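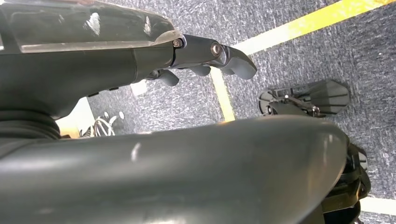
Speaker notes by the Skoltar facilities desk
Posted Apr 2, 2018

Talk: Moving an office without buying everything twice

Opening

Wait for the doors to close. Say hello, say what Skoltar does in one sentence, then straight to the question: who here has moved offices in the last year? Hands up. Keep them up if you'd do it the same way again. (Usually most of them drop, and it's a great way to get people talking.)

I love this subject, so watch the clock. The inventory part always runs long.

Start with the inventory

Walk the old floor before anybody calls a dealer. Every desk, every chair, every filing cabinet, with a tag and a condition grade. Ours came to roughly 1,000 pieces and we did it in 11 working days, mostly in the early morning before people sat down.

Story here: the storage room on the second floor. We had it down as "misc." and it held a full set of height-adjustable legs still in their boxes! Pause, let them laugh, move on.

Grades: A goes with us as is. B needs a part or a cleaning. C gets sold or donated. Don't invent a fourth grade. We tried it and everything ended up there.

Measure the new place yourself

The floor plan from the landlord is a starting point. Bring a tape. Columns are the big one, then radiators, then door swings. Our plan from the Anavell building showed a clear wall that had a fire hose cabinet in the middle of it, and a whole run of workstations had to turn ninety degrees.

Ask the room: what did your plan leave out? Take two answers, three if they're short.

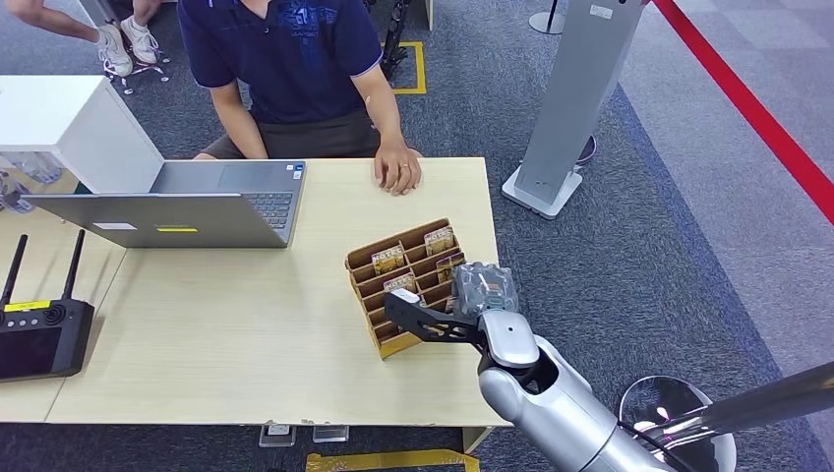 Freight elevator next. Get the inside height and the door width, and write both on the inventory sheet at the top of every page. Long worktops go in on the diagonal or they don't go in. Book the elevator early – ours was taken for most of October by another tenant.

Mixing old and new

This is the fun part. You can put used panels next to new desks and have it look planned. Pick one thing that stays the same across the floor. We picked the worktop edge color. Someone else might pick chair fabric or panel height.

Mention Famesard here: they matched our older connectors from used stock, and we paid 4,000 dollars for parts where we had budgeted for new panels. Be clear that we paid them like anyone else and there's no deal going on.

Kang did the install. Good crew, labeled every bag of hardware by room number. Ask your installer to do this and put it in the quote.

First week

Leave 15 chairs unassigned. People swap, people complain, people find out they sit taller than they thought. Have an Allen key set at the front desk and let everyone know it's there.

Questions

If they're quiet, ask about monitor arms. Works every time.

Handout is the blank inventory sheet, stacked by the door. Remind them on the way out.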